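The Night Shift at Brallolora

Mitali Selvanayagam had been signing off aeroplanes at Brallolora for so long that the younger engineers brought her their grandmothers' recipes as well as their torque sheets, and she checked both with the same pencil. She liked the hangar best at two in the morning, when the freight had gone out and the big doors were rolled nearly shut and you could hear the roof tick as it cooled.

That September they had an old turboprop in from Borkar, the little outfit that flew mail and medicine up the coast, and it had come with a complaint written in the log in careful capitals: HUMS AT 300 FEET. Kumarasinghe, her apprentice, had read it aloud three times, each time a bit more doubtfully. 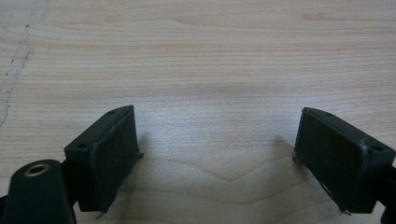
"Hums what?" he asked, and she told him to fetch the long ladder and put the kettle on, in whichever order he pleased.

They went over the propellers first, then the cowlings, then every door seal, with the tea going cold on the tool trolley. The aeroplane had 3,709 landings behind it, a good many of them on gravel, and Mitali spoke to it kindly as she worked, the way her father used to speak to the family ute on cold mornings. Around four o'clock she ran her thumb along a fairing under the left wing and felt it give, only a whisker, where a fastener had worked itself hollow.

"Blow across that," she said.

Kumarasinghe felt silly, but he got down on one knee and blew, and out came a low, sweet note, rather like somebody's uncle about to start a hymn. He laughed so hard he had to sit on the floor.

She let him fit the new fastener himself, and stood by with the torch while he wrote it up. When the Borkar pilot came in at dawn, stamping his boots, he read the page twice and looked a little sorry.

"I'd got used to the company," he said.

Mitali dropped the old fastener into his palm and went to see about breakfast.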